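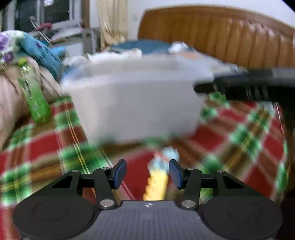
Families in Pirihi who have put off sorting out the children's bedrooms will get a hand with it this July, when the Lulau toy and clothing swap returns to the Arden hall for its fourth winter. Carleen Tipoki, who started the swap after her youngest outgrew everything in one go, suggests beginning on the bed, where you can spread things out and see what you have. A big see-through plastic storage box set down on the covers does very nicely, with the small bits and pieces laid beside it until you decide whether they stay or go, and she says it is surprising how much faster it all moves once you are not crawling about on the carpet.

Last year 610 items changed hands, most of them before lunch, and there was a cheerful queue for the jigsaws that went right out past the bike stands. Shayne Lockyer will be on the door again from 9am and would dearly love people to bring their things already sorted, with clothes folded by age and the little toys bagged up in sets, so that he isn't still matching farm animals at teatime as he was last time.

There are 30 tables this year, up from last year, and seven of those are set aside for baby things. Entry is free and you needn't bring anything to take something home. Tayla Hinds is doing the soup and scones, and anyone who can lend a clothes rail is asked to drop it at the hall the evening before.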